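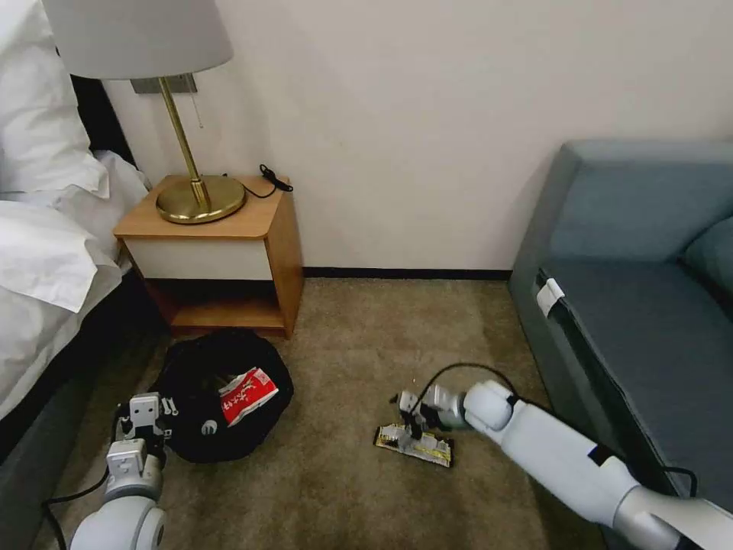 Sabina Sokol wants to know why we keep training on the same bag when a box would get us much nicer numbers. She left that under my last post and I've been chewing on it since, so this one is sort of a long reply (sorry, Sabina!).

A box would get us nicer numbers, yes. We ran boxes all spring and I got very bored. A box stays where you put it and its opening is always the same opening. With a soft bag, every time a hand touches it you've got a new bag, and the policy has to cope with whatever shape it made a second ago. That's the bit I care about, and it's what Jikard is for. (Jikard is our training recipe. Ľubomír Šimko picked the name and I've stopped asking.)

The short version, if you're new: we used to train both arms on one big pile of demos and hope the left one learned to be useful. Mostly it learned to hover. It would drift over near the bag and hang out while the right arm tried to shove a snack through a mouth that had folded shut. In Jikard the left arm gets its own little objective, which is to keep the opening open, and it gets scored on that even when the right arm is off doing something silly.

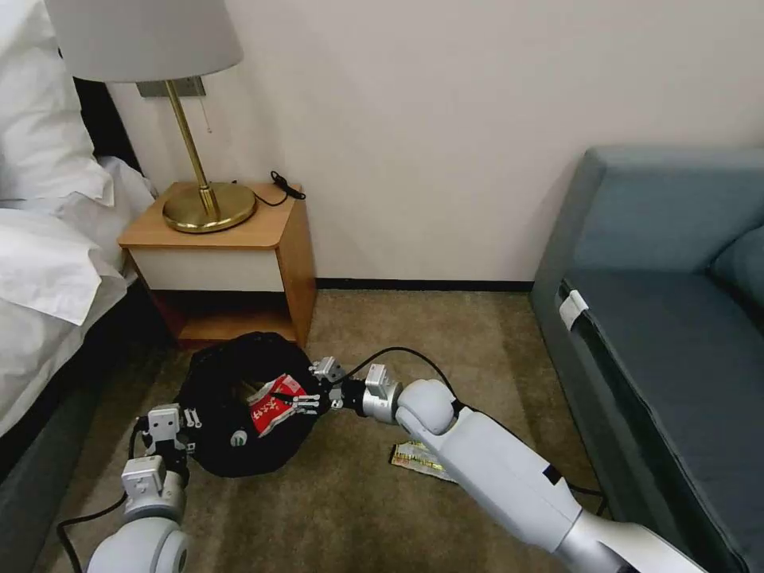
The scoring part took forever. How do you say "open" about a heap of cloth? Our first try used the outline of the bag seen from the head camera, and the left arm very quickly worked out that flattening the whole thing gave a lovely big outline. Great score, useless bag! Now we compare how much of the inside is visible before and after each touch, and that's been a lot harder to cheat.

So, results. Over 40 runs per method on bags, the old setup got everything packed in 5 of them. Jikard got there in 17. I know, I know, 17 out of 40 isn't going to sell anybody a robot, but I did a small dance in the hallway anyway. When we only count getting the first package in, it's 63 percent of runs.

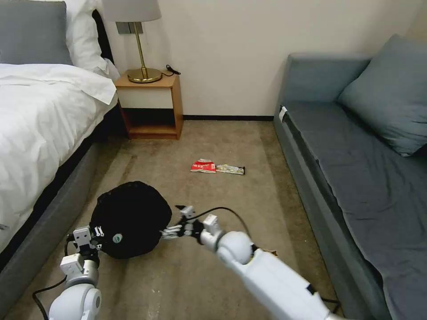

What still goes wrong is the second package. Once there's something inside, the bag sags in a different way and the left hand goes back to the spot that worked last time, like me looking for my keys. We also lose runs when the right hand pushes down on a package instead of getting its fingers under it. Flat wrappers on carpet are miserable. Ľubomír thinks more demos will fix it, and I think we need to feed in some touch from the fingertips, so we're trying both and whoever loses buys lunch.

Next up is carrying the recipe over to pillowcases, with no retraining if we can get away with it. I'll put the numbers up even if they're awful.

Posted Monday by the author of Pakine Notes
2 shares | 5 comments
Contact | © Pakine Notes | Back to top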